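Ticket: right arm drops out over the foil basket, snack station, Rimcombe
Opened by: Slamet Tjoa
Status: open

Hi Farzana, me again, sorry! The right arm has faulted out again, and it's the same pose as before, reaching over the wicker basket with the foil containers. The Pruvidum console throws code 49 (joint torque limit), the arm stops dead, and then I have to clear it by hand before the tray job will go any further. That makes 11 times since February.

What I've tried so far: re-zeroed both arms, dropped the speed to 10 per cent, swapped the gripper cable for the spare. No change. The left arm runs the bread rack side all day without a peep, so I don't reckon it's the power supply. The base lights stay green the whole way through too, which bugs me a bit from a safety point of view – anyone walking up would think it's fine to reach in.

My guess is the wrist joint. It's done 3,000 cycles since Jekbridge serviced it and it feels notchy when I move it by hand. Could you send someone out with a spare? I'm on site until 4 pm and I'll leave everything set up as it is.
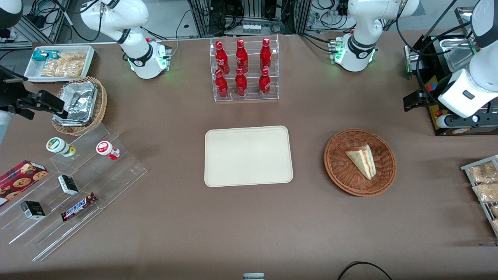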